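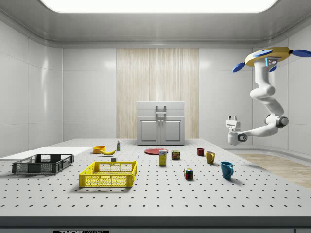 A muster roll lists who was paid, who was sick, and who was missing from a company over a set period. One roll tells you little about a soldier. A full run of them, worked through in order, will usually give you his enlistment, his promotions, and the quarter in which he left. You will have several large sheets open at the same time, so find a big table before you start. A large rectangular worktable under a broad ceiling light, like the one at the top of the page, is the right sort of thing, though if the top has rows of small holes in it, put a sheet of stiff card under anything you write on or your pencil will go through.

The examples come from my own work on the Brinton Rifles, a volunteer company raised near Ikdale. Its rolls survive as 21 quarterly sheets with one gap, and they gave me 1,667 separate entries. Those came down to 496 men.

What you need

Copies of every roll for the company, printed at full size if possible
A spreadsheet, or ruled paper if you prefer it
Soft pencils
A ruler or a strip of card to keep your place on the line
A notebook for problems

Step 1. Put the rolls in order

Sort by the period covered. The date at the foot of a roll is the date it was signed, and that can be months later. The Brinton roll for the quarter beginning in October was signed the following spring, and it had been filed as a spring roll. Write the period in pencil on the back of each copy. If a quarter is missing, put in a blank sheet with the dates on it.
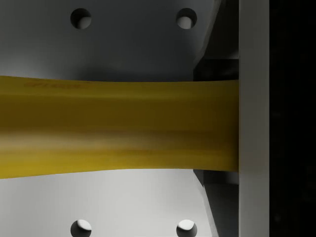
Step 2. Set up your columns

Use one row for each entry, not one for each man. The columns I use are:

Roll number
Line number on the roll
Rank
Surname as written
First name as written
Days paid
Remarks as written
My notes

"As written" means just that. If the clerk put "Jno." then type "Jno." and expand it in the notes column. Do the same with odd spellings of surnames. You will want the original form later, when you are trying to decide whether two entries are one person.

Step 3. Transcribe straight through

Go down each roll from the top. Don't jump ahead to look for your own ancestor – you will miss entries, and you will read his name into lines where it isn't. Start with the clearest roll, even if it isn't the earliest. Learn how that clerk makes his capitals, then go back to the beginning. S, L and T cause the most trouble. In the Brinton rolls a clerk took over halfway through who wrote his S with a loop at the foot, and I had six men down under L until I compared the two hands.

Mark anything you can't read with square brackets and a question mark. Put the roll and line number in the notebook and move on.

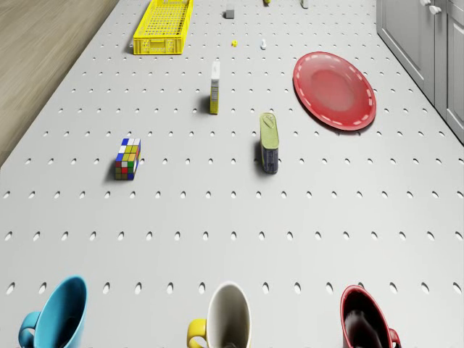

Perforated tabletop seen from above, with part of a wooden floor beyond it.

Step 4. Group the entries by man

Save a copy of the spreadsheet first. Then sort the copy by surname and add a new column for an ID number. Give each man one number and put it against all his entries. Regimental numbers make this quick where they exist, but check them all the same. Numbers were sometimes given out again after a death or discharge.

Where there is no number, look at rank and days paid. A private on full pay in one quarter and a corporal of the same name in the next may be one man promoted. If both names are on the same roll, there are 2 men and you need to keep them apart. I had this with two privates called Thomas Mridha, who may have been father and son. The clerk called them "1st" and "2nd," and when the first left, the second became plain Thomas.

Step 5. Read the remarks

Common ones are "on furlough," "in hospital," "on command," and "joined." "On command" only means he was away on some duty. It does not mean he was in charge of anything. "Transferred" should have a matching entry in another company's rolls, so write down where he went.

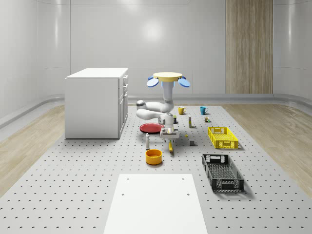
Copy place names letter for letter. I spent a long time on "Ekska," which appears on four rolls as the place where a party was detached. Melur Sembiring found it for me on a hand-drawn route map, where it is a supply post beside a ford. I had been looking for a town.

Step 6. Write up each man

Keep to a short paragraph. Give the first and last rolls on which he appears, any changes of rank, and any absences, with roll and line numbers for each. Absence from a roll is not proof of death or desertion. Say "not found after roll 14" and leave it there until you have a discharge paper or a casualty list.

Back up the spreadsheet before you sort it again. If a sort goes wrong and splits the names from the remarks, the roll and line numbers won't help you put it back together.

Page last updated June 7, 2018. Corrections to the Brinton list are welcome, with the roll and line number please.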